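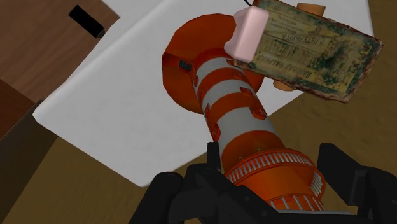

How often does the Vurnow Market Letter come out?
Four times a year, in January, April, July and October. Subscribers receive it by e-mail at seven in the morning, and the printed copy follows by post.

Vurnow Market Letter - yearly subscription
Price: $129 for four issues
Format: PDF and print, 30 pages each
Publisher: Lysenko Research, Zandport

The letter is written for people who manage their own savings and want to understand what elections, interest rates and budget decisions can mean for them. Svyatoslav Zinchenko writes the main part. Khrystyna Didenko prepares the tables on bonds and dividends, and she also answers the letters from readers on the last two pages.

In each issue you will find a review of the past quarter, one long article on a single question, and a model portfolio with every change explained. The October issue looks at how stock prices moved in the year after a change of government, and why we did not sell anything in the weeks before the vote. We prefer to make few changes - in some quarters there are none.

The model portfolio starts from $4,000. Many of our first readers had less than this, so we added a smaller version for $1,000 with only three funds. Both are in every issue.

Please note that the letter is general information. We do not know your income, your debts or your age, and we cannot give personal advice by e-mail or by phone.

Delivery
The PDF is sent to the address you give with the order. Print copies go out from our office in Pornach and need up to two weeks. If your copy is lost, write to us and we will send another one without charge.

Renewal
The subscription does not renew by itself. We send one reminder after the fourth issue.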